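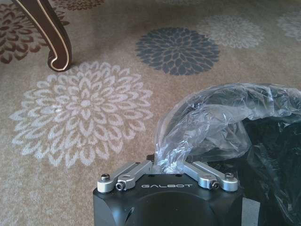
Carol Hollis wrote in to ask why her carpet still looks gritty after she vacuums, and whether she should give up and rent a machine. Hold off on renting, Carol! Most of the time it's the order you do things in, and I did it backwards for years (my old place in Sadbridge had beige carpet in every room, so I had plenty of practice getting it wrong).

First, pick up everything that isn't carpet. Plastic bags are the big one for me. They slide under chairs, they get sucked flat against the vacuum head, and then you're on your knees peeling shreds off the brush. I stuff the clear ones inside each other until I've got one fat bundle, and that goes in the drawer by the sink. Torn or sticky ones go in the trash.

Next, go along the baseboards with the crevice tool before you touch the middle of the room. Dust gets knocked outward when you do the edges, and you want to catch it on the main pass.

Now the main pass, and please go slow. I do 2 strokes forward and back on each strip, then turn and do the whole room again crossways. Our living room takes me 3 rounds in May, when everybody tracks in grass.

If there's a smell, shake on plain baking soda and leave it for 90 minutes with the door shut so the dog stays out. Vacuum it up and empty the canister right away, because that powder clogs a filter like you wouldn't believe.

Stains are a separate job. Blot them with cold water and a white rag, working from the outside in, and let the spot dry overnight before you decide if it needs another go.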